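인쇄하기 | 이메일로 보내기

식품학 개론 강의 노트: 산과 단맛, 그리고 토마토

담당: Paula Nistor
2017년 4월 27일

지난 시간에 미각 수용체까지 했으니 오늘은 제가 한 학기 내내 기다린 주제, 신맛입니다! 신맛은 수소 이온이 만드는 감각인데, 같은 pH라도 산의 종류에 따라 느낌이 꽤 다릅니다. 구연산은 빠르게 올라왔다가 금방 사라지고, 사과산은 천천히 와서 오래 남습니다. 레몬과 풋사과를 번갈아 먹어 보면 바로 알 수 있어요(꼭 해 보세요).

과일 맛을 이야기할 때는 당산비를 씁니다. 당도(°Brix)를 적정 산도(%)로 나눈 값이지요. 당도 14, 산도 2인 과일이라면 당산비는 7이고, 꽤 시게 느껴집니다. 당도가 13으로 조금 낮아도 산도가 1이면 당산비는 13이 되어 훨씬 달게 느껴집니다. 당도계 숫자만 믿으면 안 되는 까닭입니다. 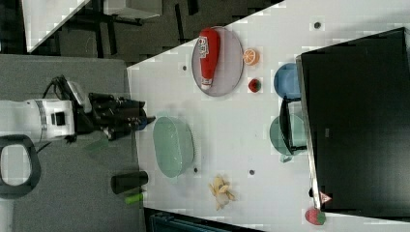
그림 1. 케첩, 반으로 자른 오렌지, 딸기. 모두 신맛과 단맛을 함께 지닌 식품이다.

토마토는 특히 재미있습니다. 구연산이 주된 산이고 글루탐산까지 넉넉해서 신맛, 단맛, 감칠맛이 한꺼번에 옵니다. 케첩은 여기에 식초와 설탕을 더해 산과 당을 둘 다 끌어올린 소스입니다. 식초의 아세트산은 휘발성이 있어서 코로도 느껴지고, 그래서 케첩의 신맛은 생토마토보다 날카롭습니다. 보존에도 한몫합니다. pH가 4.6 아래로 내려가면 보툴리누스균이 자라지 못하는데, 병조림과 통조림을 다룰 때 이 숫자는 외워 두어야 합니다.
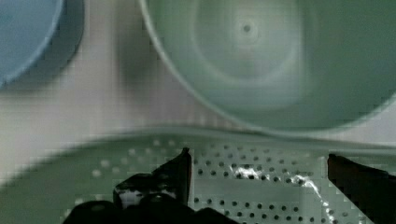

온도도 잊지 마세요. 설탕물은 차가울 때보다 체온에 가까울 때 더 달게 느껴지고, 녹은 아이스크림이 유난히 단 것도 같은 이치입니다. 실습에서는 시료 온도를 맞춘 다음 맛을 봅니다. 그릇 색도 변수가 됩니다. 그림 2의 연한 하늘색 그릇과 회녹색 그릇처럼 색이 다른 그릇에 같은 시료를 나누어 담으면 평가 점수가 달라질 수 있으니, 한 조 안에서는 반드시 같은 색으로 통일합시다. 시료 사이에는 물로 입을 헹구고요.

다음 시간까지 할 일
- 집에 있는 과일 하나를 골라 주된 유기산을 조사해 오기
- Mircea Buzatu 선생님의 적정 실습 안내문 읽기
- 5월 실습 조 편성 확인

관련 자료
미각 수용체 강의 노트
적정 산도 측정 실습 안내
발효 식품의 유기산
관능 평가표 작성법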